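# Cullholm lab reports gains from wrist-view training

A robotics group at Cullholm has published results from a method it calls Adar, which teaches a two-finger gripper to handle small objects using only the view from a camera at the wrist. The report came out in March.

Adar trains on short recordings of a person guiding the arm by hand. The group collected 3,619 of them. Each recording is then cut at the point where the fingers start to close, and the part leading up to that point is given more weight in training. According to the report, most failed grasps in earlier work came from small errors in the last stretch before contact.

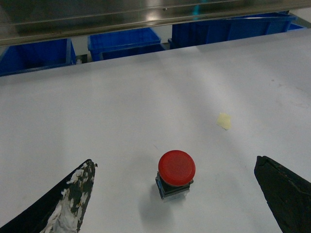 The policy was tested in 112 trials on objects it had not been trained on, with the start position of the arm changed each time. Training took 6 hours on a single workstation. An earlier version, Vurnon, used a second camera fixed above the table and needed 60 hours.

"We expected to lose accuracy when we took the overhead camera away," said Myroslav Nazarenko, the lead author. "On upright objects we didn't. On flat ones we did, and that is in the paper."

Flat and thin items remain the weak point. The fingers hide them from the wrist camera as the arm comes down, and the policy tends to stop too high. Nazarenko said the group is trying a slower approach angle for those cases.

The training code is available on request. The recordings will be released after Hordiienko, the company that funded the work, finishes its review.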